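Goodbye to my little corner of Trakport
7 November 2020

I had the email over breakfast, and I must have read it four times before my tea went cold. Trakport is closing its free channels in January, and anyone with fewer than 2000 followers has to pay for the new plan or take their videos somewhere else. I have 800, and I'm very fond of every single one of you!

I started putting videos up there when we moved to Fendville and I didn't know a soul. They were never polished (you've all heard the kettle going in the background) but people wrote to me, and I wrote back, and some of those chats have been going on for years now. The comments are what I mind losing most, because the download tool saves your videos and leaves every comment behind.

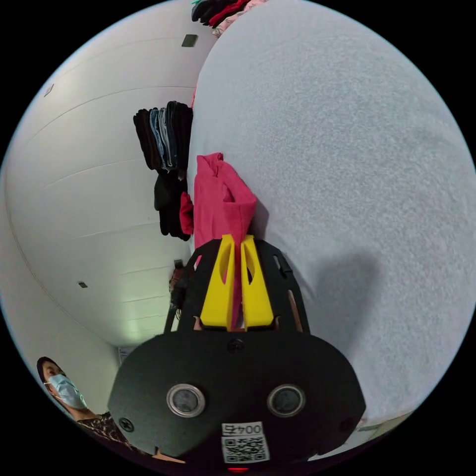 Pink cloth against the grey.

I do understand that keeping all those films on a computer somewhere costs money. What I find hard is the way it was done, with one short email and a link to a help page that wouldn't open. I wrote to ask about the comments and was told I was number 2173 in the queue, so I shan't hold my breath.

A few of you have suggested Gisarard, and others swear by Hourani, which looks friendlier to me but only lets you put up 2 videos a week. I'm going to try both over the next little while and see which one I get on with. In the meantime I'll carry on writing here, so do leave me a note below and tell me where you're off to.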